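December 25, 2025
By the Kirport workroom desk

WORKROOM TABLE CHECK, WITH MY COMMENTS
Form 978, Clumar building, second floor

Yes, I did the walk-through on a holiday! The building was quiet, I had coffee, and I could get at every table without asking anyone to scoot over. My comments are longer than the boxes on the form allow, so I typed them up here. Marks are OK, FIX or WATCH, same as last time.

1. Tabletops wiped down and in one piece – OK
No chips or sharp corners that I could find with my hand. The white tops show every pencil mark and that drives me a little nuts, but pencil isn't a safety problem. Please keep using the plain spray and a soft rag. Somebody had the scrubby sponge out again (I put it back under the sink where it belongs).

2. Tables level, legs tight – FIX
The 72 inch Pillent table by the window still rocks. I got down there with a flashlight and one foot has backed most of the way out. I turned it in by hand and it held for a bit, then I leaned on the corner and there it went again. It needs a wrench and a new nut. Until then, nothing tall goes on it.

3. Paper and small pieces – WATCH
I love that people put paper down under the small blocks. It keeps the top clean and you can see what you're doing! But check that the sheet lies flat and doesn't hang over the front where a sleeve can catch it. Tape the corners if you're going to be there all afternoon. Blocks go back in the bin at the end of the day, including the ones that roll under the radiator. I fished two out with a ruler.

4. Stands and tripods – OK
All the legs were spread all the way and the collars were snug. I give every one a gentle push at shoulder height, and if it tips even a little I take it down and start over. The lever handles are the part I'm fussy about. Snug them by hand, don't crank on them, and point them away from the side where people walk if you have the choice.
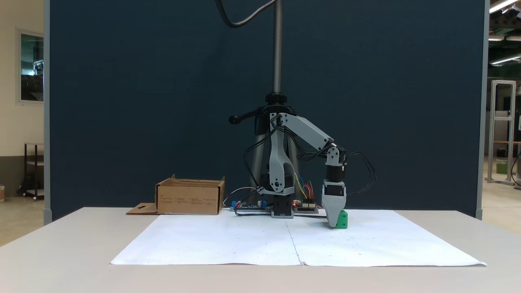
I'd add a line to the form for stands that share a table with other things, because right now it only asks about stands on the floor. One bump to the table moves everything on it. My own rule is that you should be able to slide your hand between a leg and whatever is next to it.

5. Cables on the table – WATCH
Wires are allowed to loop. They are not allowed to loop over the edge at hip height, and they shouldn't be pulled tight anywhere either. Leave some slack, then gather the extra toward the back. We have a whole bag of the soft reusable ties, 100 of them, and I swear I have seen three in use. They're in the top drawer! Take some!

6. Cords on the floor – FIX
The cover strip between the door and the first table has curled up at one end. I caught my shoe on it and I was looking right at it. I've ordered another from Khurana and laid a mat over the bad end for now.

7. Bare circuit boards – WATCH
If a board sits out on the table, keep drinks off that table. I know, I know, I was the one carrying coffee. I left mine on the shelf by the door. Metal rulers, paper clips and loose screws stay away from boards too. If a little light is on, treat the thing as powered and don't move it around by its wires.

8. Outlets and power strips – OK
No cracks, no scorch marks, nothing warm. One strip per outlet, and no strip plugged into a strip. There was one of those in the fall and I'm happy to say it's gone.

9. Pinch spots – OK
Folding table hinges, drawer slides, anything with parts that close on each other. Fingers out before you let go, and power off before you reach in. I'd like the sign above the drawers printed bigger. You have to be close enough to get pinched to read it.

10. Walkways – OK
I could get a full cart down both sides. Chairs were pushed in, all 14 of them.

11. Lighting – FIX
The tube over the back corner flickers when it first comes on. It settles down, but it gives me a headache and it's worse for people doing fine work. Ticket is in.

12. First aid kit and extinguisher – OK
Seal is good on the extinguisher and the needle is in the green. The kit is low on the small bandages, so I added a box from the supply closet and wrote it on the card inside the lid.

13. End of day – WATCH
Switch off, papers stacked, blocks in the bin, heavy things moved in from the edge. The last person out signs the sheet by the door. There are several blank lines on that sheet, and a check mark is plenty if you're in a hurry.

Open items are numbers 2, 6 and 11. I'll do the next full check in February, and if the window table gets its nut before then, please leave me a note on the clipboard.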